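Bromholm Secondhand PC Price List

Version 2, last changed 2022-12-18

What it is

A table of asking prices for used desktop computers, copied by hand from classified ads in and near Bromholm. It has some 500 rows. Asking prices are what sellers hope for, so please don't quote them as what a used PC is worth.

Columns

title – as typed by the seller, typos included
price – whole dollars, no shipping
condition – the seller's word, and I wouldn't lean on it
parts_listed – yes or no
source – kallex or bukhari, the two ad boards

Known problems

"Works great" shows up in 70 rows and tells you nothing. Sellers on Kallex repost the same machine under a new title, and I only caught the obvious repeats. Bukhari rounds prices before showing them, so small gaps between the two boards mean little.

Many ads say "motherboard included" and never give the model. With the case open you can at least see there is a green board and a processor socket, and that still won't get you a fair price.

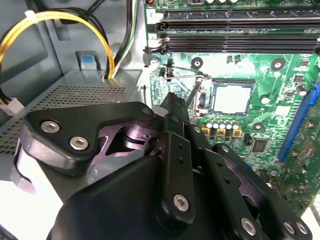
Missing values

Blank means the ad didn't say. Seven rows have a price of 0, which I left alone – they could be giveaways or bait.

Use

The Tanix price tool claims to predict resale value from lists like this one. I tried it on the March rows and was not impressed. Check any result against ads you have read yourself.

License: do what you like, keep this file with the table.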